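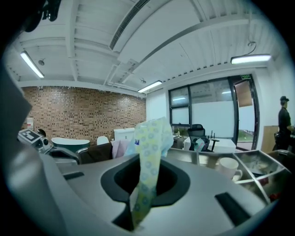 Moisture Loss and Shelf Life in Paper-Wrapped Bread: Project Report

Prepared by Marichka Sydorenko and Teodor Ostrowski
Supervisor: Urszula Wieczorek

1. Purpose

Small bakeries often sell bread in uncoated paper because it keeps the crust firm. The same paper lets water vapour out, and the crumb dries sooner than it would in plastic. This project measured the rate of mass loss in white loaves stored in four wrappings at room temperature, and compared it with firmness scores given by a tasting panel. The loaves came from Nikow Bakery, which had asked whether a waxed paper would be worth the added cost.

2. Materials

All loaves were from one dough formula, baked in tins and cooled on racks before collection. The target mass was 800 g. Loaves more than 15 g from the target were set aside and used for practice runs.

The wrappings were:
Uncoated kraft paper (the bakery's current bag)
Waxed paper, Stakel medium grade
Perforated plastic
Sealed plastic (control)

Mass was read on a bench balance with a resolution of 0.1 g. Temperature and relative humidity were recorded by a Gromus logger placed on the same shelf as the loaves, set back from the window. The logger stored 3946 readings over the full run. Of these, 3614 were kept for analysis. The remainder fell before the loaves were shelved or after the last weighing.

3. Method

Each loaf was weighed unwrapped, then wrapped, and the mass of the wrapping was taken by difference. Wrapped loaves were placed on wire shelving with a gap of one hand's width between them. Weighing was repeated at 9:00 a.m. and 4:00 p.m. until the fifth day. The wrapping was not opened for weighing.

Separate loaves from the same batch were cut each morning for the panel. Slices were taken from the middle of the loaf, never the ends, and were served on plates labelled by colour. Panel members scored firmness from one (very soft) to nine (very firm) and were asked to ignore the crust. 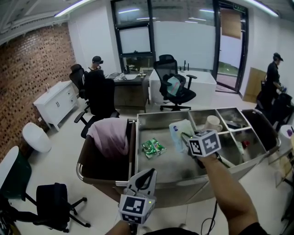

Scores were collected on paper and entered the same afternoon by Sutrisno Rondonuwu, who did not know which colour matched which wrapping. One sheet from the second morning was illegible and was left out.

4. Results

Mass loss in the kraft paper was close to linear for the first two days and slowed after that. By the fifth day these loaves had lost 9.4 per cent of their starting mass. Waxed paper gave 4.1 per cent, perforated plastic 3.3 per cent and sealed plastic 0.6 per cent.

Firmness did not follow mass loss as closely as expected. The sealed loaves lost almost no water but still rose from a mean score of 2.2 to 5.0. This agrees with the usual account of staling, in which starch recrystallizes whether or not water leaves the loaf. The kraft loaves reached 7.1. Waxed paper and perforated plastic were within half a point of each other on every day — too close to separate with a panel of this size.

Mould was visible on one sealed loaf on the fifth day. No other loaf was affected.

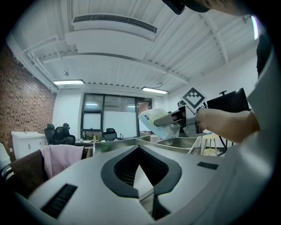

Relative humidity on the shelf ranged from 38 to 52 per cent. The lowest values were in the late afternoon, when the heating was on, and the kraft loaves lost mass faster over those hours than overnight. The other wrappings showed no clear difference between day and night.

5. Sources of Error

The wrappings were folded by hand, and the tightness of the fold varied. Two of the waxed loaves had a loose end fold and lost more mass than the rest of their group. They were kept in the averages. Kraft paper also takes up some moisture itself, so the measured loss understates the water leaving the bread. We did not correct for this. Hubert Bielecka suggested drying and weighing the used bags, but by then they had been thrown out.

6. Recommendation

For bread eaten within a day of baking, the current bag is adequate. For loaves sold for use over two or three days, the medium waxed paper is the better choice, provided the ends are folded twice. A repeat in February, when indoor air is drier, would show whether the difference between the papers widens. Crust texture should be scored separately in any further work.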